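Werkstattheft, Oktober
Warnomora, Geister-Wiederholung auf der Strecke Prekine

9:20
Ich fange noch einmal bei dem Stand von gestern Abend an. Das Problem in kurzen Worten für alle, die das Heft später lesen: Der Geist der besten Runde fährt auf Prekine am Anfang richtig, dann verliert er die Linie und klebt in der Haarnadel an der Mauer. Auf den anderen Strecken habe ich es noch nicht gesehen. Es betrifft bis jetzt nur das Fahrzeug Ratton, mit dem leichten Fahrwerk.

Die Aufnahme speichert nur die Eingaben, keine Positionen. Das heisst, wenn die Physik in der Wiedergabe ein einziges Mal anders rechnet, ist alles danach falsch. Das wussten wir bei der Entscheidung für dieses Format, ich schreibe es trotzdem auf.

10:05
Zwei Läufe mit Gu verglichen (unser kleines Vergleichswerkzeug, Version aus dem Hauptzweig). Aufnahme und Wiedergabe sind gleich bis Tick 1439. Bei diesem Tick hat das linke Hinterrad in der Aufnahme Bodenkontakt und in der Wiedergabe keinen. Der Unterschied in der Höhe ist sehr klein, man sieht ihn auf dem Bildschirm überhaupt nicht. Zehn Ticks später ist der Winkel des Fahrzeugs schon anders.

Dreimal wiederholt, immer derselbe Tick. Das ist eine gute Nachricht – ein zufälliger Fehler wäre viel schlimmer.

10:50
Verdacht 1: Reihenfolge der Kollisionsobjekte. Ich habe die Liste vor jedem Schritt nach der Objektnummer sortiert. Kein Unterschied, wieder Tick 1439. Änderung zurückgenommen.

Verdacht 2: Die Reifentemperatur. Sie wird beim Start der Aufnahme gespeichert, aber beim Start der Wiedergabe setzen wir zuerst die Temperatur und danach das Fahrzeug. Beim Setzen des Fahrzeugs wird die Temperatur wieder auf den Standardwert 70 gestellt. In meiner Aufnahme war der gespeicherte Wert 63. Das könnte die Abweichung erklären, aber dann müsste sie früher beginnen, meine ich. Der Grip hängt ja ab dem ersten Meter davon ab.

11:30
Nachgesehen: Die Kurve für den Grip ist beim leichten Fahrwerk zwischen diesen beiden Werten ganz flach, beim schweren Fahrwerk auch. Nur der Luftdruck im Reifen reagiert, und der ändert den Radius vom Rad um einen winzigen Betrag. Auf der geraden Strecke gleicht die Federung das aus. An der Kante vor der Haarnadel wird daraus Kontakt oder kein Kontakt. Also passt Verdacht 2 doch.

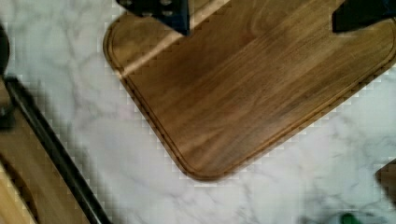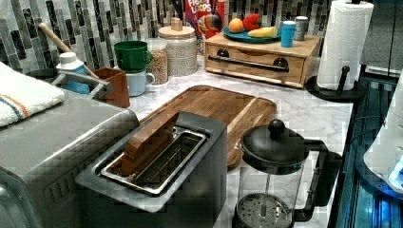
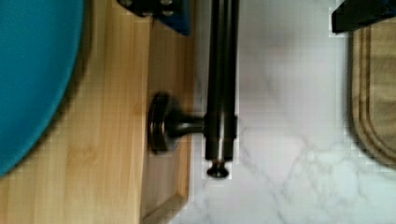
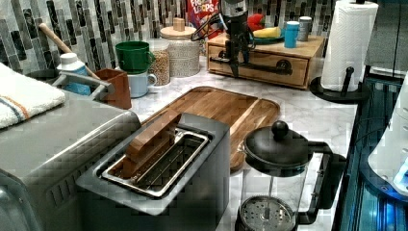 Bretter in der Küche

13:15
Reihenfolge in der Wiedergabe getauscht: zuerst Fahrzeug setzen, dann Temperatur. Der Geist fährt die ganze Runde sauber, Gu meldet keine Abweichung bis zur Ziellinie. Danach dieselbe Aufnahme mit ausgeschalteter Grafik laufen lassen, gleiches Ergebnis.

Dann habe ich den alten Stand absichtlich wieder hergestellt, um sicher zu sein. Der Fehler kommt sofort zurück, am selben Tick.

14:00
Massentest mit allen gespeicherten Runden von Prekine, es sind 126 Dateien. Alle laufen durch, ausser zwei. Diese zwei stammen aus der Zeit vor der Umstellung vom Dateikopf und haben das Feld für die Temperatur gar nicht. Gu liest dort eine Null und beschwert sich nicht. Das ist ein eigener Fehler, er soll bei fehlendem Feld eine klare Meldung geben. Ich mache ein Ticket dafür auf und repariere es heute nicht mehr.

15:10
Offene Frage an alle: Was machen wir mit den Bestzeiten, die Spieler schon hochgeladen haben? Die Zeiten selbst sind richtig, weil der Server sie aus der Aufnahme nimmt. Falsch war nur die Wiedergabe. Mein Vorschlag ist, nichts zu löschen und im Änderungsprotokoll einen Satz zu schreiben, dass Geister auf Prekine jetzt der gefahrenen Linie folgen.

Noch zu tun:
- Regen testen, die Kante vor der Haarnadel hat dann ein anderes Material
- automatischen Vergleich mit Gu in den nächtlichen Bau aufnehmen, eine Runde pro Strecke reicht
- Funktion zum Setzen des Fahrzeugs umbenennen, der jetzige Name sagt nicht, dass sie auch die Reifen zurückstellt
- Rückwärtsgang beim Ratton: In einer Datei ruckelt der Geist direkt nach dem Start. Vielleicht nur die Interpolation der Kamera, ich habe es nur einmal gesehen

16:40
Zweig ist hochgeladen, Kommentar im Code steht auf Englisch und auf Deutsch. Bitte beim Durchsehen auf die Pause achten: Wenn man im Pausenmenü neu startet, wird ein anderer Weg benutzt, und den habe ich noch nicht geprüft.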